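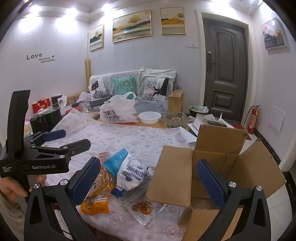
Deltham Household Textile Reuse Project
Progress report to the Montes Fund, second period

1. Status

Collection and sorting are on schedule. Repair is behind schedule by one month. Spending is within the approved budget, with an underspend on transport and a small overspend on thread and backing fabric.

2. Collection

Drop-off points are open at 13 locations, as set out in the grant agreement. The Trandholm location moved in August from the library to the former post office, where the opening hours are longer. Intake there fell in the first weeks after the move and has returned to its earlier level. Signs at the old address will stay up until the end of the next period.

Household linen makes up the largest share of intake by weight, followed by curtains and adult clothing. Bedding with filling is still being left at the drop-off points although it is excluded. It goes to the municipal facility at our cost. Revised wording for the signs is attached as Annex B.

3. Sorting and grading

The grading scale was cut from seven grades to 5. The two lowest grades had the same outlet – industrial wiping cloth – and keeping them apart used staff time without changing the result. Grade 3 now includes items with a single repairable fault no longer than a hand's width.

Moisture is checked on arrival with a pin meter. Damp lots are hung for a day before grading. One lot from Trandholm was rejected for mildew.

4. Repair

The delay comes from the second overlock machine, which was delivered with the wrong motor voltage. Nesteck accepted the return and supplied a replacement without charge, but the exchange took longer than quoted. The machine is now installed and has been tested on cotton and poly-cotton. Heavy curtain fabric still causes skipped stitches, and a larger needle size is on order.

More than 101 repaired items were released to the Deltham shop in the period. The target was higher. We expect to close the gap by the end of the next period if both machines stay in service.

5. Changes requested

We ask the Fund to approve moving the transport underspend to repair consumables. The total grant would not change. We also request that milestone 4 (repair manual, first edition) be moved back by one month, in line with the machine delay.

6. Next period

Work planned: needle trials on curtain fabric, replacement of the signs at all drop-off points, and a draft of the repair manual for comment. The updated budget table is in Annex A.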